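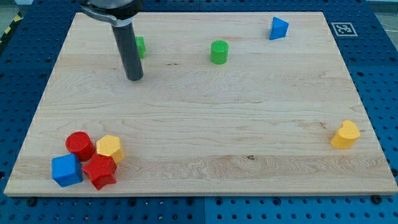

Tuesday, after lunch. Block set and board, bench 2.

Swapped the old white sheet out for the maple board this morning. Much better. Colours read properly on it, the yellow especially — on the white it went washed out under the overheads and everyone complained. Board sits flat on the blue table, no rocking. Checked both diagonals by pressing the corners. Noemi wants more clamps on it. I don't, not yet, they get in the way of wiping down.

Few small knots in the face. Ran a fingernail over the lot, can't feel any of them. Leave alone. Grain goes side to side, so wipe side to side, please. Someone went at the last board in circles with the scourer and it came up furry.

Finish: thin coat of the Bemow oil, buffed off, left overnight. Smells a bit still. Do NOT put a second coat on until I've had a look, the blocks picked up a film last time and it took ages to get off with dish soap.

Blocks. Plastic set, the Varma one, not the painted wood ones (those are back in the cupboard, chipped). Out on the board today, among others:
green cylinder
green square
blue triangle
yellow heart

Two greens are the same green as far as I can tell. That's going to be a nuisance for anybody sorting by colour only, so call them by shape AND colour in the notes. Viola had "green one" written down nine times on Monday's sheet and neither of us could work out which was meant. Her writing doesn't help. Sorry Viola.

Heart is the fussy one. Flat face up is fine, stands nicely. On its side it rolls over onto a lobe and ends up wherever it likes. Triangle will sit a few different ways too, so write down which way it's resting, not just "triangle, right side". Cylinder on its end unless the sheet says otherwise.

Spacing — spread them right out. Leave big gaps, more than feels natural. If they're bunched up you get one hiding behind another and then the sheet's no good. Still ended up with the square tucked in close to the cylinder in one layout, will redo.

Washed the whole set in the sink with warm water, dried on a tea towel. Tea towel sheds. Use the grey microfibre ones from the Drornulero box insted, bottom shelf.

Measured the board while I was at it, wrote it on masking tape on the underside so we stop hunting for the tape measure. Weighed the full tub of blocks with lid: 302 g. If it comes up light at pack up, somthing's under the bench. It's usually the heart.

The holes in the table top are collecting crumbs and sawdust. Vac with the brush head, don't blow it through, it all lands on the lower shelf and on my lunch bag.

To do
— felt dots under the board? ask Noemi, she had some left from the Fovbridge job
— pencil marks on the board edge for start positions, light ones, HB not the carpenter's pencil
— redo layout with the square moved out
— find out who has the other tub lid
— Viola to recopy Monday's sheet in capitals

Knocking off at 4, board stays out overnight. Cups on the other bench please.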